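Mayo de 2021. Taller de robótica Pendell, hoja para los que empiezan

**¿Qué hace un robot cuando "aprende"?**

Mira. Copia. Se equivoca. Copia otra vez. Y otra!

Nuestro robot se llama Lei. Tiene dos brazos y todavía no sabe hacer casi nada. Para el concurso de Berkileck tiene que ordenar un estuche: lápices, bolis, minas, goma. Parece fácil, no? Pues para Lei es dificilísimo. Una goma pequeña se le escapa. Un boli rueda.

## Primero, nosotros

Antes de que lo intente Lei, lo hacemos con nuestras manos. Despacio. Cada intento se graba y se llama *demostración*. Para el concurso hacen falta 2000 demostraciones. Llevamos 79. Uf.

Reglas para grabar:

- Papel blanco debajo, así las piezas se ven bien.
- Las dos manos siempre a la vista.
- Nada de prisas (sí, ya sé, esto lo escribo corriendo).
- Si se cae algo, se recoge y se sigue. Los fallos tambien sirven.

## Las piezas pequeñas

Lo más difícil: el portaminas. La punta es diminuta y hay que pellizcarla con los dedos. La gomita gris, igual. Los estuches de minas, el verde y el azul oscuro, son más fáciles porque no son tan diminutos.

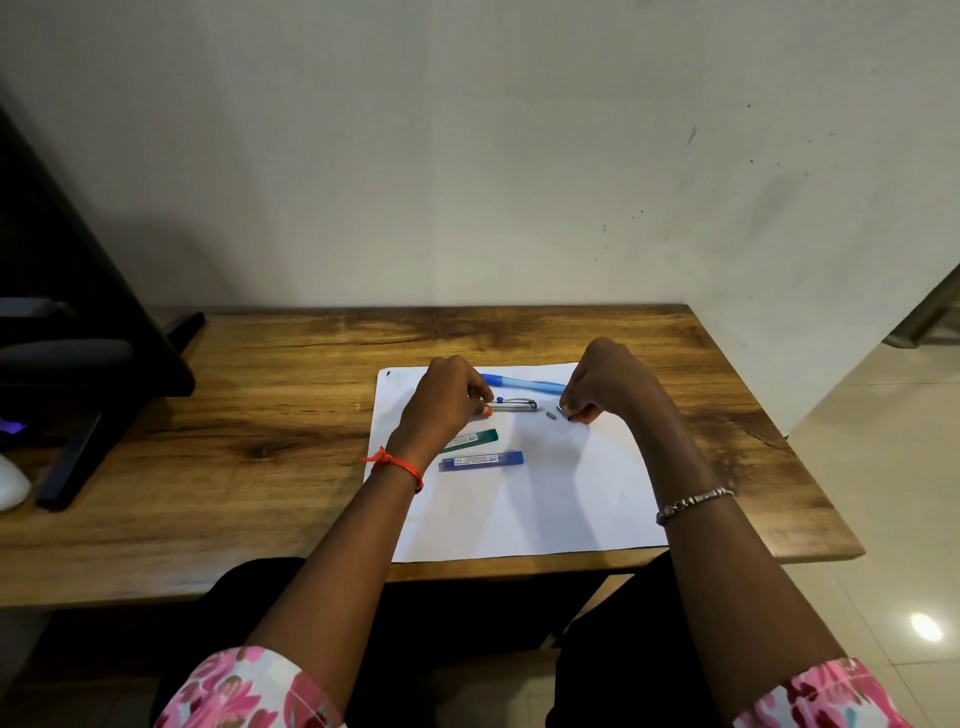

## Y luego, Lei

El ordenador repasa todas las grabaciones y busca lo que se repite: dónde van los dedos, cuándo se cierran. Después prueba Lei. Al principio, un desastre. Con 100 intentos, un poco menos.

Para la próxima clase: traed un portaminas y un boli de casa. Y el papel firmado, que faltan muchos!!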